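Setting Up a Mattress Cleaning Task for a Two-Arm Robot on a Housekeeping Shift

This page covers the Zurivent serviced apartments workflow. It assumes the robot is calibrated and the Wuro task editor is open.

Step 1. Stage the tools

Strip the bed. Lay the dustpan and hand brush on the mattress near the long edge, handles toward the robot, with bare fabric between them. Set the basket on the floor within arm's reach. Bind slippery handles before the shift; the attendant who used to sweep now does this and signs the tool sheet. 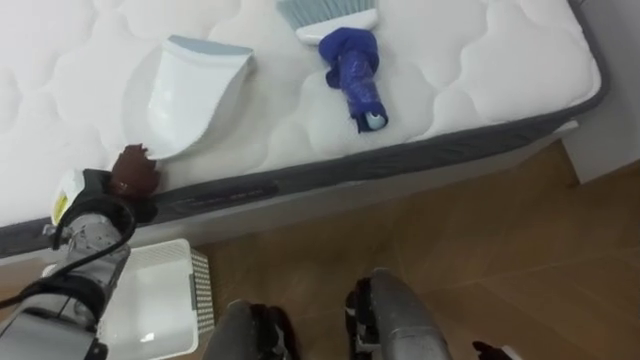
Dustpan and brush on the mattress, gripper at the dustpan handle.

Step 2. Define the sweep

Assign the dustpan to the left arm and the brush to the right. The pan lip must lie flat on the fabric before the brush moves. On quilted covers, set stroke length to 90 mm and brush speed to 100 mm/s. Larger values push debris into the stitching. 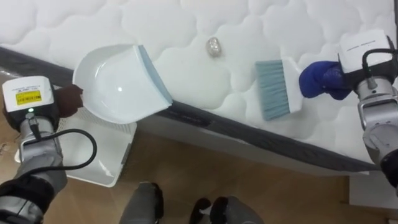 Limit the task to 9 strokes. If debris remains, the task stops and posts a call to the attendant's handset. Do not raise the limit to avoid calls. Under the old rota an attendant finished one room before starting the next; calls now come in from several rooms, and the supervisor needs to see them in the log.

Step 3. Check tool release

Run the release routine at low speed. Both tools should come to rest on the mattress. A pan that overhangs the edge is acceptable if it does not slide. Keep cables clear of the basket rim. Error 379 means a grip was lost before release; clear it at the console and restage.
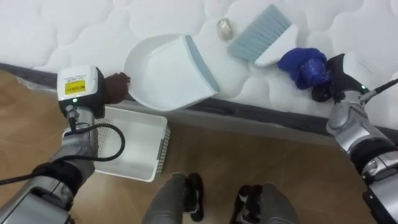 Step 4. Cloth handling

Teach the cloth pick at the near corner of the mattress. Lift before moving sideways. Attendants still inspect the cover by hand and make the bed, and the room is released under their name.
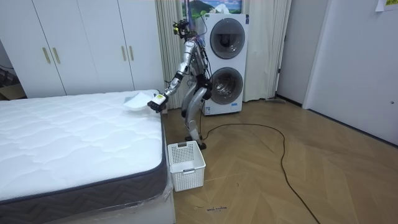 Tuludeo, November 23, 2018

Revision note: the stroke limit in Step 2 replaces the September value. Sites using Varghese tool sheets should reprint them.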